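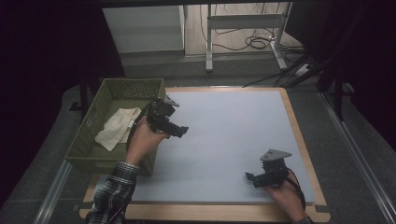 Benjie Belmonte wrote in the margin of our first draft that a cloth-folding policy is only as good as the timestamps underneath it, and asked why the report left the clocks until the appendix. We have moved them to the front. The rest of the report follows the order in which the software was built, with one or two exceptions noted where they occur.

Home Projects Reports People Contact

Two-Handed Demonstration Capture: Recording, Alignment and Replay Software
Student project report, Plekstead
Sep 21, 2021

1. Scope

The project concerns the software between a pair of hand-held grippers and a learned controller. A person works at a table with one gripper in each hand, taking a cloth from a basket and spreading or folding it on a flat board. The recordings are used to train a policy that should later drive two arms with the same jaw geometry. We did not design the grippers and did not write the learning code. Our part was the recorder (named Zevia), the alignment and cleaning tool (named Galov) and a small replay checker.

The data set at the time of writing holds 3,862 episodes. An episode starts when both grippers have been still for one second and ends in the same way, or when the operator says "drop" into the microphone.

2. Clocks

Each gripper reports its jaw opening over its own cable. Head video arrives over a third connection. Three devices therefore give three clocks, and in the first version we trusted the arrival time on the host machine for all of them. This was a mistake. Arrival time includes whatever the operating system is doing, and under load the video stream fell behind the jaw readings by a varying amount. A constant delay can be measured once and subtracted. A varying one cannot.

Zevia now stores two times with every message: the time given by the device and the arrival time on the host. It does nothing else with them. Galov reads both and fits a straight line from device time to host time, using only the messages with the shortest delay in each window. The window is 1,000 messages long. Shorter windows followed the noise and longer ones missed the slow drift of the left gripper's clock, which runs fast when compared with the right.

To check the fit, the operator closes both grippers together at the start of each session. The moment of closing is found in the jaw readings and again by hand in the video. We kept this step after the fit was working — it takes little time and it has found two faults that had nothing to do with clocks, one being a swapped left and right input.

3. Recorder

Zevia is a single process with one thread per device and one writer. Messages go into a queue and the writer appends them to a log file. There is no processing in the recorder. An earlier version resized the video while recording and lost messages when the disk was busy, and we could not tell afterwards which had been lost. Every message now has a sequence number, and a gap ends the episode with an error code.

The settings for a session (operator, cloth, table layout, software version) are written at the head of the log. They cannot be edited later. Corrections go in a separate file that Galov applies when it loads the log. We found this tedious in July and useful afterwards, when the calibration of one session had to be replaced and the old results needed to be reproduced for comparison.

4. Gripper pose

The pose of each gripper is estimated from the video. The estimate is good while the gripper is in clear view and poor when one hand passes over the other, which happens in most folds. We tried three ways of handling the gaps.

The first was to drop any episode with a gap. This removed too many of the crossing folds and left a set in which the hands rarely met. The second was straight-line filling between the last good pose and the next. It is adequate for short gaps, but it cuts corners when the hand turns over. The third, now the default, is a smoother that runs forwards and backwards over the whole episode and reports its own uncertainty at each step. Steps above a limit are kept in the file but marked, and the training code can choose to give them no weight.

The jaw readings are never smoothed. Opening and closing are sharp events, and filtering them moved the apparent moment of release. In replay this showed up as cloth being dragged back along with the gripper.

5. Replay checker

Before an episode is accepted it is played through a kinematic model of the two target arms. There is no cloth in the model. The checker asks whether each pose can be reached, whether the joint speeds stay within limits and whether the two arms keep clear of each other and of the table. A person's wrists are closer together than the arms allow in some poses, so a demonstration that looks perfectly ordinary may be rejected.

Rejected episodes are stored with the reason and the first failing step. Clearance between the arms is the most common reason. Joint speed is next, nearly always during the quick flick that operators use to open out a corner. We asked operators to slow down and the flick became less effective, so the checker now offers to stretch time locally by a fixed factor. Whether stretched episodes should be used for training is not settled. The cloth motion in the video no longer matches the commanded speed, and the policy is shown something that the arms would not produce.

6. Tooling for operators

The operator has no free hand, so all control during a session is by voice or by gripper. Closing the left gripper twice marks the present moment for later review. This clashed with ordinary use when an operator pinched and missed a cloth edge, and the time allowed between the two closings was shortened. Some false marks remain.

The review screen shows both jaw traces under the video with the marked steps shaded. A version of it was lent to a group at Cabanatuan, who asked for the traces to be drawn on the same axis. We have done so as an option. It is harder to read when the grippers move together.

7. Open items

— Galov loads a whole episode into memory. Long sessions recorded without a pause fail on the smaller machine.
— The spoken "drop" is sometimes missed. The episode then ends late and contains the hands returning to the start.
— The line fit assumes that a device clock never jumps. Unplugging a gripper in mid-session resets its clock, and the log must be split by hand at that point.
— The replay checker treats the basket as a solid box. Poses in which a jaw goes below the rim are let through by a special rule, and this rule should be replaced by a proper model of the opening.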